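Somholm Furniture Care and Moving Support
Frequently Asked Questions
Last updated: July 22, 2020

Who may use this service?

The service is open to residential customers who purchased a storage or care plan through Somholm or through one of its participating stores. Customers who purchased a plan through Huttunen before the two programs were joined in March keep their original terms until the plan ends.

How do I schedule a pickup?

Requests may be made through the online account page or by mail. Please have your plan number ready. Requests must be received at least 10 business days before the preferred pickup date. You will receive a written notice with the arrival window and the name of the carrier. Most household pickups are handled by Motora, and larger estates may be assigned to another carrier.

What items are not accepted?

We do not accept pianos, aquariums, items with active insect damage, or any piece that contains fuel, paint or other flammable liquids. Mattresses are accepted only in a sealed cover. Firearms, cash, jewelry and personal papers must be removed from all drawers and compartments before the carrier arrives.

Do I need to empty my furniture before pickup?

Yes. All cabinets, dressers and desks must be empty. Loose shelves should be taken out, wrapped and labeled with the same item number as the piece they belong to. Keys should be placed in the envelope supplied with your plan packet and handed to the carrier - please do not tape them to the furniture, as tape may lift the finish.

How should wood furniture be cleaned before storage?

Dust each piece with a soft, dry cloth. If more cleaning is needed, use a cloth lightly dampened with plain water and dry the surface at once. Do not apply wax, oil or spray polish in the week before pickup.

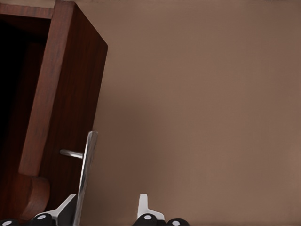
Finish condition is recorded by the carrier on the intake form, and the customer is asked to sign the form before the item leaves the home. Scratches, rings, lifted veneer and earlier repairs are all noted. On a reddish-brown piece with darker streaks running along the grain, the streaks are entered as part of the wood's appearance and are not listed as damage. Customers who disagree with an entry may write a comment in the space provided, and the comment will remain part of the record.

Where are my items kept?

Items are kept in an enclosed building with controlled temperature and humidity. Each plan is assigned its own locked unit. Customers may visit their unit by appointment and must show photo identification.

What does the plan cost?

Monthly fees depend on the size of the unit and are listed in your plan agreement. A deposit of $100 is due when the plan begins. The deposit is returned after the final delivery, less any unpaid fees.

How do I report damage?

Damage must be reported in writing within 11 days of delivery, using Form 2308. Please include clear photographs of the affected area and a copy of the signed intake form. Claims are reviewed by Wevow, our claims administrator, which will contact you directly. Do not repair, refinish or discard the item while the claim is open.

May I cancel my plan?

Plans may be canceled at any time with written notice. Fees are charged through the end of the month in which the items are delivered. A delivery fee may apply - see the schedule attached to your agreement.

May another person accept delivery for me?

Yes, if you have named that person on your account in advance. The person must be an adult and must sign the delivery record.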